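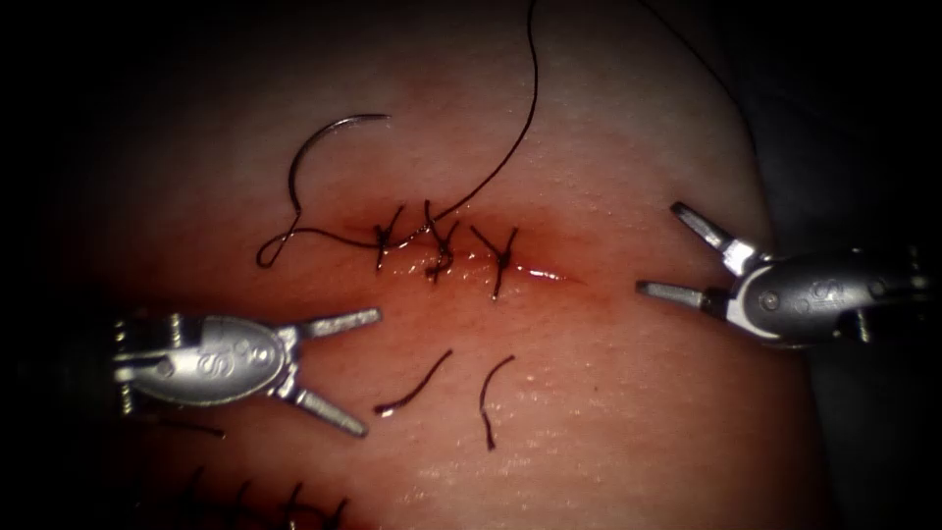

Three black stitches close part of the cut.

Every December the same complaint comes round in Prudedton, and I have made it myself. The shops play the same songs, the radio plays the same songs, and the town band plays them again outside the bank. My complaint this year is a different one. I think we have lost the habit of listening to an album from start to finish, and I think local radio could help to bring it back.

I grew up with a record player that had no remote control. If you wanted to skip a song you had to get up, lift the arm and put it down again in the right place, and most of the time I stayed where I was. As a result I heard a great many songs I didn't care for at first. Some of them are now my favourites. The slow one at the end of side one of Trammont's second record did nothing for me for years. I would play it now before anything else they made.

On my phone I have a playlist of 109 songs. I looked at what I had played last month and found that I kept going back to the same 36. The rest might as well not be there. I skip within a few seconds if the opening doesn't suit my mood, and I suspect most people with a phone do the same.

An album is put together in an order. Somebody decided that the loud song should come after the quiet one, and that there should be a gap of a few seconds before the last track. On Dondum's live record you can hear the singer getting hoarse as the evening goes on, and by the final song she is hardly singing at all. Pick out that song alone and it sounds like a poor recording. Play it where it belongs and it is the best thing on there.

Our local station used to give an hour to a whole record, once a week, with very little talk. It was dropped when the schedule changed and the hour went to a chart show. I have nothing against chart shows, but there are already plenty of them, and they play what can be heard anywhere else. A whole album, played in order by a station with a small audience, would be something of its own. 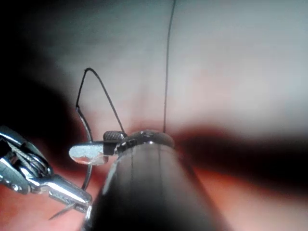

Tóth, writing in after my last piece on this, took the opposite view: most albums have two good songs and a lot of padding, and it was the record companies who gained when we had to buy the lot. I was charged full price for 50 minutes of music and wanted ten of them, the letter said, and I don't miss it one bit.

There is something in that. I have shelves of padding at home. The long record with the spoken parts between songs was a mistake when I bought it and is a mistake now. Cheap single songs have also let younger people hear far more kinds of music than I did at their age, when a new record meant a month of saving.

Still, I don't think the weak albums are a reason to give up on the good ones. People sit through a film of 100 minutes without asking to see only the chase. They will read a novel in order, dull chapters included. Music is the one thing we have decided should come in pieces, and we decided it mainly because the machines made it easy.

So I would like the station to try the hour again, perhaps late in the evening when the chart show has finished. Start with something short. Play both sides, say what it was at the end, and leave the phone lines closed until it is over – listeners can argue about it then. I would be glad to lend them the Trammont record, scratches and all, if they can't find a copy.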